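Household Textiles, Week 3: Canvas, Calico and the Crumpled Pile
Posted 27/07/2025 by Deming Dai
Shares 70 | Comments 3

Welcome back, everybody! Last week we did terrycloth, and I know some of you are still finding lint on your sweaters. This week is plain undyed cotton -- the stuff of tote bags, bread bags, aprons, drawstring sacks and half the things hanging on the back of your kitchen door. I love this fabric. It is cheap, it takes a crease like paper, and it will show you every mistake you make when you fold it.

Reading before class: the Yao handout on weaves, pages on plain weave only. Skip the twill section until next week.

1. What we mean by "undyed"

Cotton straight off the loom is cream, sometimes with little brown flecks of seed husk. Makers call it greige or natural. Bleach it and you get a cold white. Wash it many times and it drifts somewhere in between, so please don't write "white" in your notebooks when you mean cream! Hold it next to a sheet of printer paper and decide.

Weight matters too. Our Dirmont samples are 179 grams per square meter, a good middle weight for an apron. The Vorkent samples are heavier and will stand up a little on their own when you drop them. Feel both before you start folding.

2. Looking before you touch

The first skill in sorting is reading an item while it is still crumpled. People rush this. They grab a corner, shake, and only then find out what they've got. Try to slow down and look for:

- a hem (a doubled edge, usually straighter than the folds near it)
- a strap or tie, which may be buried under the body of the cloth
- a seam that runs on when the fold turns
- any opening, where you would see one layer sitting inside another

Put the item on a smooth, plain surface for this. A patterned tablecloth makes it so much harder to follow an edge. Pale gray or pale blue is lovely with cream cloth, because the shadows in the folds stay easy to read.

A cream cotton piece lying in a heap could be a bag or it could be an apron, and I want you to be comfortable writing "bag or apron" and moving on. Both are flat panels with long bits attached, and both crumple into much the same shape.
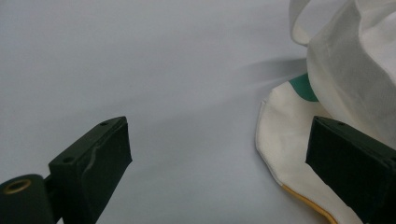 3. Opening it out

Find one edge and follow it with your fingers to a corner. Pin that corner down with your left hand. Now walk your right hand along the next edge -- don't pull across the middle, you'll only tighten the creases. With a bag, slide a flat hand inside and push the bottom corners out. With an apron, lay the ties out to the sides first and leave the neck loop for last.

Smooth from the center outward with your palm. Two or three strokes is plenty.

4. Folding

Bags: handles down over the body, sides to the middle, then fold in thirds from the bottom. Aprons: ties in, bib down to the waist, then halves. If your stack leans, your sides weren't square. Open it up and go again, it takes ten seconds!

The Enar shelf bins in our room hold folded stacks upright, so put the last fold facing you.

5. For next time

Bring one cotton item from home, unironed. Write half a page on how you worked out what it was before opening it. Sketches are very welcome, and they don't need to be pretty.

Comments

marlow_k: Tried the flat hand trick on my produce bags and the corners came out square on the first go. Thank you!

Tess: Does the ten seconds include finding the neck loop? Mine was wrapped around both ties.

Deming Dai: @Tess I'd leave it where it is until the ties are out flat, then lift the bib and it usually comes free. Bring it to class, I want to see it!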